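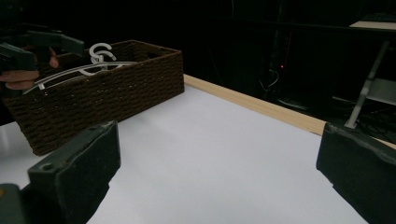 White plastic hangers in a woven basket.

Clolby's clothes swap is back, and this time it's moving into the old Plitano mill by the bridge

I've been going to the Clolby swap for years (half my wardrobe used to be somebody else's), so I was chuffed to hear it's coming back on 26 November 2021 after a long gap. The new home is the Plitano mill, which went up in 1798 and has stood mostly shut for as long as I've lived here. I had a nose round this week and it's lovely inside, if a bit draughty, so bring a jumper. You can always swap it!

The organisers, a local group called Wirska, have already taken in 3000 pieces and are still after winter coats and children's shoes. Drop-off is at the Awan bakery on the high street until the night before. Please wash things first, and no duvets this time.

Entry costs £2 and you get a token for each item you hand over. Coats count double, which has caused a fair bit of muttering in my house, where we own far too many cardigans. Anything left at the end goes to the hostel on Mill Lane.

Doors open at ten and the queue used to go right round the corner, so I'll be there early with a flask. Parking is hopeless, but the bus stops right outside.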